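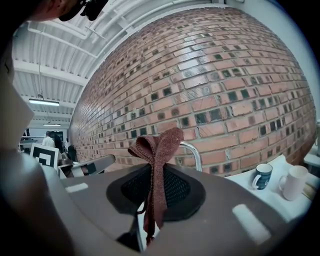

How do you tie a bow that stays flat and doesn't slide open on a package?

Cross the ribbon underneath the box, bring both ends up to the center of the top, and lock them with a square knot before you make any loops. The knot holds the package. The bow is only tied on top of it, so it can be as loose or as full as you like.

The rest of this page covers choosing and measuring the ribbon, tying the knot, making the loops and finishing the tails. It assumes a box with square corners, since those are easiest to learn on. Notes on soft and round packages are near the end.

What you need

Ribbon
Sharp fabric scissors
A tape measure
A small piece of clear tape (optional)

Choosing the ribbon

Grosgrain has fine ridges across its width and grips itself well. Start with it if you have not tied many bows. Satin looks good but slips, and it shows every crease, so you get one or two tries before it looks handled. Velvet holds a knot but is bulky at the center. Wired ribbon keeps whatever shape you bend it into and can be fixed later if it gets crushed in a bag. Knitted ribbon stretches a little, so pull it snug but stop before the edges start to curl.

For a shirt box, use ribbon 1 inch wide or a bit wider. For a jewelry box, go down to 3/8 inch. Wide ribbon on a small box hides the paper and makes a lump where the strands cross.

Measuring

Measure once around the box the long way and once around the short way. Add the two numbers together, then add 30 inches for the bow and tails. If you want big loops, add 36. Cut the ribbon straight across for now. The ends will get trimmed at the finish.

Leave the ribbon on the spool if you are not sure of the length. You can wrap the box, form the bow roughly, and cut after that. It wastes less.

Wrapping the box

1. Lay the middle of the ribbon across the top of the box, the short way, right side facing up.

2. Bring both ends down the sides and turn the box over, holding the ribbon in place with your thumbs.

3. Cross the ends at the center of the bottom and give each one a quarter turn so they now run the long way. Press the crossing flat with your fingernail. A piece of tape here keeps it from shifting.

4. Turn the box face up again and bring the ends to the center of the top.

5. Slide both ends under the first strand, one from each side, and pull them snug. The strands should lie flat against the paper without denting it.

Tying the knot

Tie right over left and pull it down tight. Then tie left over right and pull again. If both passes go the same way you get a granny knot, which turns sideways and works itself loose. A granny knot is also the usual cause of a bow that sits up and down the box when it should sit across.

On satin, have someone put a finger on the first pass while you tie the second.

Making the bow

1. Fold the left tail into a loop about as long as your index finger. Pinch it at the base.

2. Bring the right tail over the front of the loop and around behind it.

3. Push a fold of that tail through the gap at the center to make the second loop.

4. Hold both loops and pull outward slowly. Stop when the center is firm.

5. Even up the loops by tugging on the tails. Pulling a tail makes the loop connected to it smaller.

With one-sided ribbon, one loop may come out with the dull side showing. Loosen the center, twist the tail half a turn behind the knot, and tighten again.

Finishing the tails

Fold each tail in half lengthwise and cut from the fold up toward the outer edges at a slant. This gives a V-shaped end. For a plain finish, make one diagonal cut. Cotton and knitted ribbons fray, so dab the cut edge with clear nail polish and let it dry before you touch it.

Soft and round packages

For a soft package, put the gift in a box if you can. If you can't, wrap the ribbon once around the middle only and keep it loose. For a round tin, skip the crossing on the bottom and tape the ribbon in 2 places under the base.

If the package is going in the mail, tie the ribbon around the gift and then put the whole thing in a larger shipping box with crumpled paper on top. Ribbon on the outside of a parcel can catch in sorting equipment.

Written by Parvaneh Talebi. Last updated 2024-05-26.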